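From: Adeyemi
To: house-repairs list
Date: December 2018
Subject: Re: Toilet refilling by itself at night

> We have a toilet that starts filling on its own every hour or so,
> runs for a few seconds and stops. No water on the floor. The
> water bill went up by 44 dollars last quarter. I put in a new fill
> valve in July (the Zudik one from the hardware store) and it
> made no difference. My brother-in-law says the whole tank has
> to be replaced. Is he right? The house is old and the shutoff
> behind the toilet is stiff, so I would like to do this only once.

No, the tank is very unlikely to be the problem. A tank either has a crack, in which case you would have water on the floor, or it doesn't. What you describe is a slow leak from the tank into the bowl. The level drops until the float falls far enough to open the fill valve, the valve tops it up, and then it all starts over. The new fill valve is doing its job.

Start with the dye test. Take the lid off, put a few drops of food coloring in the tank and leave it alone for half an hour. Don't flush. If there is color in the bowl when you come back, water is getting past the flapper or the flush valve seat. 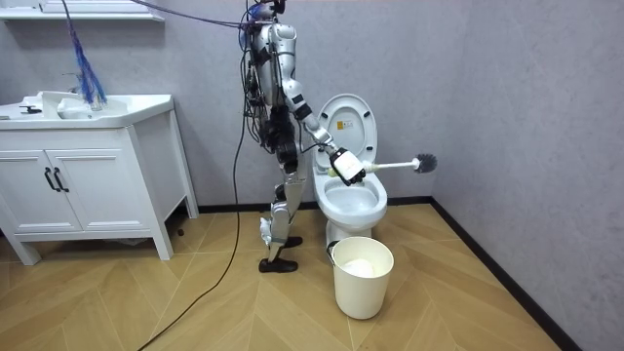 If there is no color, look at the overflow tube next. The water should sit an inch or so below the top of it. If the level is right at the rim, turn the float down. Also look at the small refill hose that clips to the tube. It should end above the water line. When it is pushed down inside the tube it can siphon the tank, and that gives the same symptom you have. I have seen this on two toilets where a new fill valve had just gone in, so check it even if the dye shows up.

Assuming it is the flapper, take the old one with you to the store. There are two common sizes, and a 2 inch flapper will not seal on a 3 inch valve. Measure the opening if the old one is too far gone to match. I used a Gritach flapper in our upstairs bathroom and it has been fine, but I would not pay extra for the brand. The chain wants a little slack, half an inch or so. Too tight and it holds the flapper up a hair, too loose and it gets caught underneath.
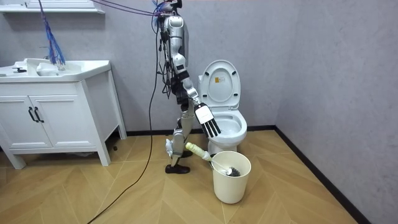

Bathroom with the vanity on one side and the toilet on the other.

Before you put the new flapper on, run a finger around the seat. You are feeling for grit, scale or a nick. Scale comes off with a plastic scouring pad. Do not use steel wool or a knife on a plastic seat. If there is a nick, you can get a repair ring that glues over the old seat, which saves taking the tank off.

About the shutoff. Don't put a wrench on the handle. Loosen the packing nut behind it by an eighth of a turn, work the handle back and forth by hand, then snug the nut up again. If it still won't move, close the main and leave the stop alone until you have a day when you can be without water. An old stop that has not been touched in years may drip once it has been turned, so keep a bowl under it overnight.

On cost, the flapper was 8 dollars where I bought mine. The plumber we called the first time, from Serow, quoted 300 for a new toilet and I am glad I waited.
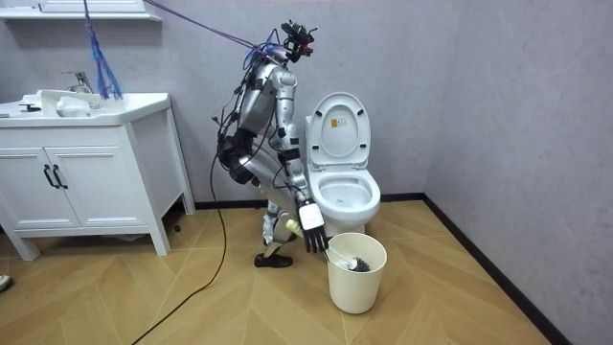 Adeyemi

One more thing I left out. If you use the drop-in bleach tablets in the tank, stop. They eat the rubber and you will be changing flappers every year. Clean the bowl from the bowl side.

If the dye test comes up clear and the refill hose is where it should be, write back with the make of the toilet (usually stamped inside the tank or under the lid) and whether it has one flush button or two. The dual flush ones have a seal at the bottom of a canister instead of a flapper, and the steps are different.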